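Dimdale Household Skills Project: progress report to the Lorkamero Fund

Last updated: Jul 27, 2025
3 comments | 14 shares

Dear Harish Prajapati and everyone at the Fund,

Thank you again for your patience over the spring, when we were still finding our feet (and our keys!). Your grant of £598 has gone a long way. Most of it went on plain household things for the tidying tables: buckets, bags, cloths and a good stack of tubs, all bought from Sachdeva on the high street, who kindly let us pay in two parts.

Since March we have held 51 sessions, which is more than we dared put in the application. The bag and bucket table has been the surprise favourite. It sounds like such a small job, smoothing out a crumpled plastic bag and putting it away, but thin plastic slips and clings and folds back on itself, and people get quite absorbed in it. Archana Rawat has been writing up the steps as she goes, and her notes now run to two full pages, with a separate page for the bucket, which can be used for storing bags or stood to one side.

We did fall behind on the laundry folding, I'm afraid. The Flitum baskets came late and two were cracked, so that part will start in the autumn. We have £41 left and would like to spend it on more bags in different thicknesses, if you are happy with that.

With warm thanks from all of us at Dimdale.

Related items
Dimdale spring update
Session dates for autumn
How we spend our grants

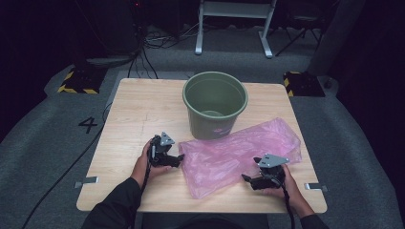 The bag and bucket table, with the pink bag and green bucket.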